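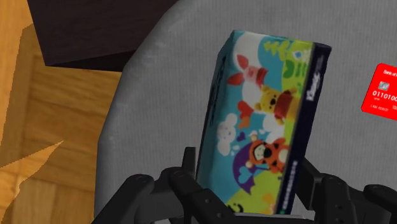

The Patch

By Carol Marsden
November

The double points had been gone for two days when Vasanthi Bandara got the ticket.

It came in at the bottom of the queue, under the login errors and a complaint about the music in the harbor level. A player had finished the mine in Sarelov, the way you were supposed to, and the game had paid out a token worth an hour of double points. The player had gone to bed. In the morning the token was not in the bag.

Vasanthi read it, marked it as a display error, and went to get coffee. When she came back there were 14 more.

She worked support at Weerasinghe, on the second floor, in a room with one window that looked at the parking garage. The company made one game that people had heard of. It was called Poltis, and it was a war game set in a country that did not exist, with towns that sounded as if they might. Sarelov was the mining town. Zuso was the port. Players fought over the road between them, and when one side held both ends for long enough the map reset and everyone began again.

She opened the next ticket. It said the same thing in capital letters. The one after that was polite, and had a list of the tokens the player had owned, with the level where each one had been earned.

She walked over to Ashraful Biswas's desk. He had his headphones on and she waited until he took one side off.

"Tokens," she said.

"Display error."

"That's what I put. Then I looked at one account from the back end. It's empty there too."

Ashraful took off the other side. He pulled up an account, then another. He scrolled for a while without talking. He had written the bag system four years ago and had not wanted to touch it since.

"They weren't spent," he said. "If they'd been spent there would be a line."

"So where did they go?"

"They didn't go anywhere. The row isn't there. It's like the person never had one."

He asked her how many tickets there were now. She went back and looked. There were 100, and then while she was looking the page refreshed and there were more.

Apolline Barbier ran the live team. She came down at noon with a sandwich in one hand and stood behind Ashraful's chair and ate it while he explained. She did not interrupt. When he was done she wiped her fingers on the paper.

"What changed?" she said.

"The reset patch. Tuesday's code, but it went live with the map."

"Can we put them back?"

"If I know who had them."

"Do we know who had them?"

"No," Ashraful said. "That's the part that's missing."

Apolline asked for a message to go up on the forum. Vasanthi wrote it. It said the team was aware of an issue affecting some items and was looking into it. She had written that message so many times that she no longer had to think about the order of the words. She posted it and closed the tab before the replies came in.

She opened it again ten minutes later. The replies were what she had expected, mostly. A few people asked for refunds, though the tokens could not be bought. One person said he had saved his for the week his brother was home on leave, so they could play together and his brother could catch up. He said he wasn't angry, he just wanted to know if he should tell his brother not to bother installing it.

Vasanthi copied that one into a note and kept it open on the side of her screen.

By three in the afternoon Ashraful had found the line that did it. The reset was supposed to clear the things that belonged to the map: who held which building, how much ore was in the carts, which bridges were down. Someone had tidied up the code in the summer and moved the tokens into the same drawer as the ore. It made sense on paper. A token was something you carried out of a level. So was ore.

"Who moved it?" Apolline asked.

Ashraful looked at the log. "I did," he said.

She nodded and wrote something on her pad. "Stop it happening again first. Then we'll talk about the rest."

The fix took him twenty minutes. He tested it on the small server, held Sarelov with one account and Zuso with another, and let the map turn over. The snow came down on the title card and the towns went gray and then came back whole. Both accounts still had what they had started with.

That left the people who had already lost theirs. The backups were no use. They were made every night, but in the spring the tokens had been left out of them to save space, and the person who decided that had gone to work for a bank. Ashraful wrote to him anyway. The answer came back in a few minutes and said sorry, and asked how everyone was.

"Give everybody one," Vasanthi said.

"Some people had none," said Ashraful. "Some people had thirty."

"Then the ones with none are happy."

"And the ones with thirty write to you."

She thought about it. She went back to the ticket with the list in it, the polite one. The player's name in the game was Lampwick, and the account belonged to a woman named Sewwandi Pathirana. She had written down every token, the level, and the names of the others in the squad. Some of the entries went back more than a year.

Vasanthi wrote to her and asked, not very officially, how she had all that.

The answer came while she was putting her coat on.

"I keep score for our group," it said. "There are a lot of us and we play in shifts because of where people live. We had arguments about who had earned what so I started writing it down. It's in a spreadsheet. I can send it if it helps. It has the match numbers."

Vasanthi took her coat off again.

She carried her laptop over to Ashraful, who was eating crackers out of the sleeve.

"Match numbers," she said. "Do we still have the matches?"

He stopped chewing. The matches were kept for the cheating team, on a different machine, in a format he disliked. Each one was a long list of everything that had happened, down to doors opening. He had never thought of it as a place where anything was stored. But when a squad finished a level the game wrote down that it had, and when a player used a token the game wrote that down too.

"It's everything," he said. "It'll take all night to read."

"Can it do it by itself?"

"It can if I write it right."

He wrote it wrong the first time and it gave one man in the test group 1,000 tokens. He wrote it wrong the second time and it gave them to nobody. The cleaners came through and emptied the bins. Vasanthi ordered noodles and they ate at his desk with the garage lights coming in through the window.

Sewwandi's spreadsheet was what they checked it against. Vasanthi read the rows aloud and Ashraful read back what his program had come up with. Mostly they agreed. In one place the spreadsheet had a token that the program didn't.

"Sarelov, the night map," Vasanthi said. "She says they all got one."

"I have four of them getting one. Not her."

"She wouldn't make it up."

"I didn't say she did." He opened the match and went down it. The squad went into the mine. They lost a man at the lift and got him back. They cleared the lower gallery, and at the end, with the timer nearly out, Lampwick stayed at the pump and the other four went up. The level ended eleven seconds later. The game counted her as not having left.

Vasanthi read it over his shoulder. "So she never had it."

"No. She wrote it down before she looked, I guess. Or she figured she'd earned it."

The program had a box for corrections by hand. Ashraful looked at it for a time. Then he pushed the keyboard a few inches toward Vasanthi and went to rinse out his cup.

She put in a one and pressed save.

It ran until morning. On Friday she came in late, with her hair still damp, and the queue was short. There was a new complaint about the music. Someone had a token he said he had already used, and wanted to know if he'd be punished for it. She told him no.

Apolline had left a sheet of paper on Ashraful's desk with the word "backups" on it, underlined. He had folded it once and stood it up against his monitor.

The man with the brother had not written again. Vasanthi looked him up. Both accounts were on, his and a new one made that morning, and they were in the same squad on the road out of Zuso, not doing very well. She watched the numbers for a minute. Then a ticket came in about the harbor, and she opened it.

We use cookies to keep this site working and to remember your reading settings. Accept | Manage

Contact | Copyright Carol Marsden. All rights reserved. | Back to top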